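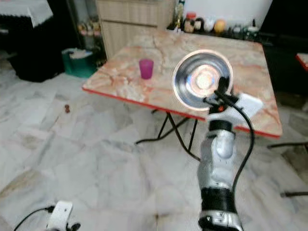

Waterproofing a canvas jacket at home takes one evening of work and a night of waiting. The method is old and simple: you rub a mix of wax and oil into the cloth, warm it so the fibers take it up, and let it set. Most of the trouble people have comes from poor light, since a thin coat of wax is hard to see on dark canvas. A clamp-style work lamp with a round metal reflector is the best light for the job. Keep it low and to one side of the table, so the light rakes across the cloth and the dry patches show up dull against the waxed ones. A folding table is big enough for a jacket if you do one panel at a time.

What you need

A cotton canvas jacket with no lining, or a cotton lining
A bar or tin of fabric wax
A hair dryer
A stiff brush and an old cotton rag
Newspaper or brown paper
A coat hanger you don't mind getting sticky

I use the Herix bar for most jackets. Evemetti comes in a tin and is softer, which makes it easier to push into seams, but it costs more and picks up lint. Do not use either one on nylon or fleece. The wax sits on top and never soaks in.

Before you start

Brush off all loose dirt, including inside the pockets and under the collar. If the jacket needs more than brushing, wash it in cold water with no detergent and hang it until it is fully dry. Detergent left in the cloth keeps the wax from sticking.

Wax makes canvas darker and it does not wash out cleanly. Test a spot inside the hem first. My tan jacket came out closer to brown.

Cover the table with paper and close the zipper.

Applying the wax

1. Lay the jacket flat, back panel up, and smooth out the wrinkles.

2. Rub the bar over the cloth in short strokes, working in a patch the size of your hand. Press hard enough to leave a visible film. Jui-lin Huang, who taught me this, rubs with the weave first and then across it, and I have done it that way ever since.

3. Run the hair dryer over the patch on high until the film turns clear. Keep it moving.

4. Wipe with the rag while the wax is still warm. Push it into the cloth and take off any extra.

5. Move to the next patch and overlap the last one slightly.

6. Do the back, then the sleeves, then the front. Leave the seams, cuffs and pocket flaps for last.

For seams, soften the edge of the bar with the dryer and run it straight down the stitching. Go over the shoulder seams twice. That is where rain gets in.

Skip the inside of the collar. Wax against the neck is unpleasant and it will mark your shirts.

Setting

Hang the jacket in a warm room overnight with space around it. I finish at 9 in the evening and take it down at 7 the next morning. It will feel stiff for the first few wears and then loosen up.

To check it, sprinkle water on the shoulders. It should bead and roll off. If a spot turns dark, dry it and wax that spot again.

Care

Wipe the jacket down with cold water and a sponge. Never put it in a washer or dryer, and keep it off car seats in July. Rewax the elbows and shoulders when water stops beading there. The rest can usually go longer.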